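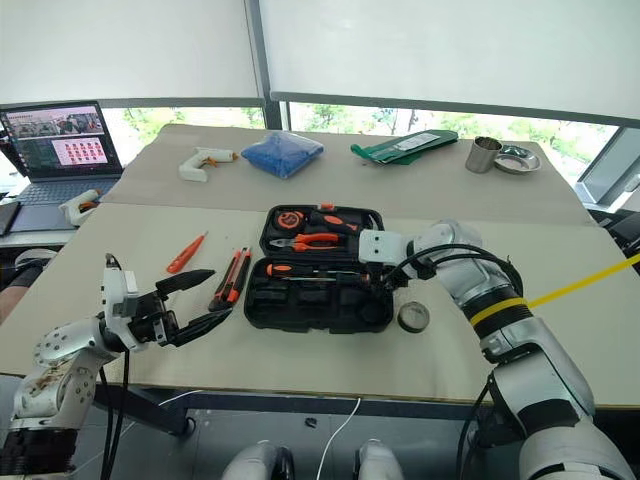

Tolberg cell: setup and upkeep notes

Last edited December 2, 2025

Read this before you trust anything the cell reports about itself. It covers the two-arm bench cell at Skerosside, used for the toolbox packing task. The older Brinkmann notes are still in the docs folder. Their cable section is wrong for this cell, so skip it.

Table

The top is two overlapping panels covered in cardboard. The front one creeps. Push it back against the stops and tape it before you load a task. The planner assumes a flat top and has no idea there is a lip between the panels, whatever the Patovness release notes say about surface detection.

Task layout

Open black toolbox in the middle of the front panel. Tape measure in the upper left compartment, pliers below it, screwdriver across the middle. Utility knives start on the left, outside the box, and the roll of tape on the right. Glue guns and the steel cup and dish are not part of this task.

Retract the blades before hands go near the table. The stop button does nothing about a knife that is already in the fingers.

Blinds

Pull them down. I was told the vision model copes with daylight. In June it did not.

Cables

Check the black cables at both wrists with the arms parked, then again with the right arm out over the toolbox, where they can hang over the rim of the case. The self-test passes with a cable snagged – I have seen it do so 3 times.

Hand calibration

Let the motors warm up for 60 minutes. The manual says five, and I have never had a repeatable zero that early. Run calib_hand on the left, then the right. If the residual is over 5, reseat the mounting bracket and start over.

Known problems

Error 199 is logged as "hand timeout". It has also shown up with a loose wrist connector, so check that before ordering parts.

Auto-recovery is off by default. Leave it off.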